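Field Guides > Penry Route > Walker's Manual > Section 6

6. Walking the Penry Boundary Route

Revised 9/6/19

6.1 Purpose of this section

This section sets out how participants should prepare for and complete the second stage of the Penry Route, from Natton to the former priory land at Ruvska. The stage follows a parish boundary first recorded in a survey of 1041 and crosses ground whose ownership was disputed for much of the medieval period. Read the whole section before departure.

6.2 Before departure

1. Register the walking party with the Hikance office. A party may have no more than 14 members.
2. Collect the route pack. It contains the boundary transcript, a modern map and a record sheet.
3. Compare the transcript with the map. Place names in the transcript follow the spelling of the original survey and may differ from those in current use.
4. Confirm that the marsh crossing is open. Closures are posted at the Natton trailhead.

Note: The transcript is a working translation. Passages in square brackets are editorial and should not be cited as part of the survey.

6.3 Following the boundary

5. Begin at the north gate of Natton churchyard and follow the raised bank east for some 2 miles.
6. At the first ditch, keep the water on the left. The survey names this ditch as the limit of the priory's grazing rights.
7. Stop at each boundary stone and enter its condition on the record sheet. Do not clean, chalk or move a stone.

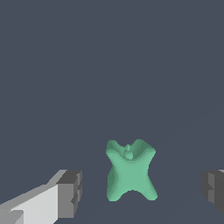 Fig. 6-1. Green four-lobed form with a small knob at the top. Computer rendering.

8. Cross the marsh by the causeway only. Parties that arrive after the posted closing time must return to Natton by the same path.
9. On the far side, turn south toward the priory land. The boundary is no longer visible here – use the field edges shown on the map.

Caution: The ground on both sides of the causeway is soft throughout the year. Children must be accompanied by an adult.

6.4 Completing the stage

10. Sign the book at the Ruvska lych-gate and note the time of arrival.
11. Return the record sheet to the Hikance office before the end of June. Late sheets are kept on file but are not included in the annual summary.

Note: Finds of pottery, metal or worked stone must be left in place and reported. Removal of any item from the priory land is prohibited.

Shares: 14 | Comments: 2

Contact the Hikance office | © Penry Route | Back to top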